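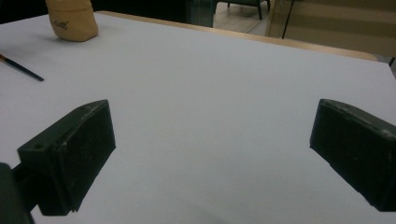

Unit 4: Work surfaces and desk coverings
Workplace Set-up, Part B
Handout prepared by Jacinto Orozco
Revised 2023-11-24

4.1 Scope

These notes cover light-coloured coverings laid over an existing desk or bench. Fixed tops, lab-grade resin and stone are dealt with in Unit 6. Read section 4.4 before the practical. Students who missed the September session on glare should also go back to the Unit 3 notes, as the terms are used here without being defined again.

4.2 Why cover a desk

A desk top is usually chosen for looks, price or wear. A work surface is chosen for the task. The two often conflict: wood grain hides small parts, and a dark top makes it hard to see an edge or a pencil line. A loose covering settles the conflict at low cost and can be taken off again.

Three properties matter for the exercises in this course.

Colour. Pale grey-white is preferred over bright white. Bright white reflects more of the overhead light back at the worker and tires the eye over a long session.

Finish. Matte. A gloss surface shows the lamp as a bright spot that moves when the head moves. Satin is acceptable for packing work but not for marking out.

Flatness. The covering must lie flat under its own weight. A sheet that curls at the corners is turned over and left under a load overnight before use. Tape is a last resort, as it leaves a raised line.

4.3 Paper or board

Paper is cheap, comes on a roll, and can be thrown out when marked. It creases, and a crease casts a thin shadow under side light that can be mistaken for a line. It also takes on the shape of whatever is under it, including screw heads and old glue.

Board bridges small dips in the desk and stays flat longer. It costs more and is awkward to store. Edges bruise easily, so carry it upright with both hands.

For the practical we use the Rultau board in most bays and Madance roll paper in the remainder. The paper is supplied in two weights. Use the heavier one; the lighter one shows wood colour through it when the desk below is warm-toned.

4.4 Fitting

Clear the desk and wipe it dry. Crumbs and grit under the sheet will print through within a day.

Lay the sheet from the far side toward you. Leave a narrow strip of the desk edge showing along the far side. The strip serves as a reference line: if it widens or narrows from one end to the other, the sheet has shifted. Wooden edging is useful here for its contrast with the white — a far edge of the same colour as the sheet gives no warning.

On the near side the sheet should finish flush with the desk or slightly short of it. An overhang will catch on sleeves and drag the whole covering forward.

Allow a margin of 9 mm at each side where the desk has a rounded corner. No margin is needed on square corners.

4.5 Shading across the surface

A plain pale surface never looks perfectly even. Expect some darkening toward the corners farthest from the light and, where daylight and lamps mix, a cooler tint over part of the sheet. Both are lighting effects. Do not try to clean them off.

To tell shading from dirt, turn the sheet end for end. Dirt travels with the sheet and shading stays put. Record the result on the bay card.

The target at bench height is 500 lux, measured with the meter lying flat in the middle of the sheet. In last year's survey the Trịnh room read 207 lux at the back bays before the lamps were replaced, and students there reported most of the missed pencil marks. The Wodska room has not been measured since the blinds went up, so take a fresh reading before starting work.

4.6 Care

Dry cloth first. A damp cloth may be used on coated board only. Never use solvent on paper, and keep erasers off any area used for matching colours, as rubbing raises a slight shine.

Replace a sheet when it has a crease inside the working area, when a stain can be seen at arm's length, or when the surface has been scored by a blade. Almost 89 per cent of replacements last term were for scoring. Use the cutting mat.

4.7 Practical

Work in pairs. Fit one covering, take the light reading, carry out the turn test from 4.5, and sketch the sheet with any shaded areas marked. State whether your sheet is paper or board and how you decided. Hand in the sketch with the bay card attached.

Reading for next time: Unit 5, sections 5.1 to 5.3.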